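The city that fits in an office
29 September 2021

A delivery robot must learn to cross the road, and the road is a bad place for making mistakes. Clovik, a small software firm from Gristelau, has been selling an answer to this since August. It is called Usero, and it is a simulated town centre in which a sidewalk robot can practise all day and all night without meeting one real car.

I spent two weeks with the trial version. Installation took me 50 minutes, of which 20 went to an argument with my graphics driver. After this the program opened quietly and asked me which district I wanted. There are 14 of them. I took Piątek, the one the firm recommends to beginners, and placed my robot at a crossing.

What I liked first was the height. Many simulators show the street as a driver sees it, or as a bird does. In Usero you look from the robot's own camera, low over the asphalt, and a crosswalk becomes a very long thing. The white stripes get thinner and thinner until the plaza on the other side, and you understand why a machine can lose its line half way over.

The district mixes old and new. A heavy stone house with awnings stands across from glass and balconies, and I think this was a wise decision, as a navigation program which has seen only one kind of wall becomes lazy. Bollards, thin poles and a fire hydrant are also there. My robot touched the bollards more often than I would like to admit.

Not everything is good. The pedestrians walk politely but do not hesitate, and real people hesitate a lot. The manual is 57 pages long and explains the menus twice, but the sensor noise only in one short paragraph. I also missed a simple button for rain. It exists, but one must edit a text file to reach it, and the file has no comments.

The price is set by the seat and by the month, with a lower rate for schools. For a single hobbyist it is still much money. For a team of three or four people who would otherwise carry a robot outside each morning, I believe it can pay for itself within one season.

I will keep my licence until winter. My robot now crosses in Piątek without help, and next it must try the districts with hills.

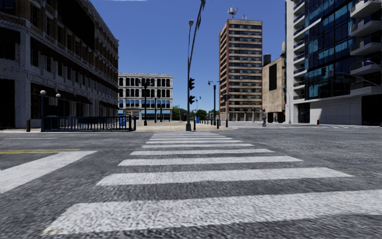
Robot's-eye view of a crossing in the Piątek district of Usero, on a clear day.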